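Search posts and people
Maintenance log > Kitchen cell > Arm 3

Hiếu Trương
Tuesday, July 12, 2022

Kitchen cell at Helham, service thread. One white arm, counter-mounted work area, gripper on a 400-hour check. The last full teardown was in January.

Cable slack first. The run was dressed too tight at the dark joint segment and pulled at full wrist rotation. I gave it a longer loop on the outside and left the tail low, clear of the board.

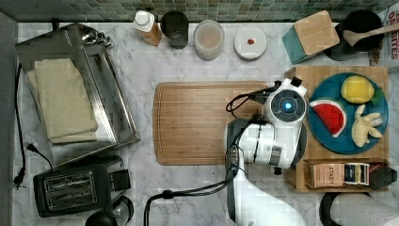 Arm over the cutting board, blue light on at the gripper face. Cables loop out to the left.

Gripper pads next. Stolitz pads, swapped as a pair. Wipe the fingers with alcohol, let them dry, then fit. Screws go in at 6 in-lb with a drop of blue threadlocker - no more than that or the insert spins.

Re-teach after any pad change. We keep 7 taught points for this cell. The plate points drift the most. Soft items hide a bad Z height, so I teach against the bare rim and put the fruit back afterward.

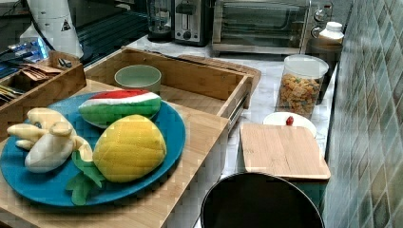 Plush banana, watermelon and pineapple on the blue plate, drawer box behind.

Drawer box: approach square to the front panel, slow speed for the final stretch. If the force limit trips there, check the box position before touching the limit.

Open item: the Clurkville cell still has the old cable clips. Văn has the spares. Same procedure, same torque.

Tagged: robot maintenance, end effectors, cable management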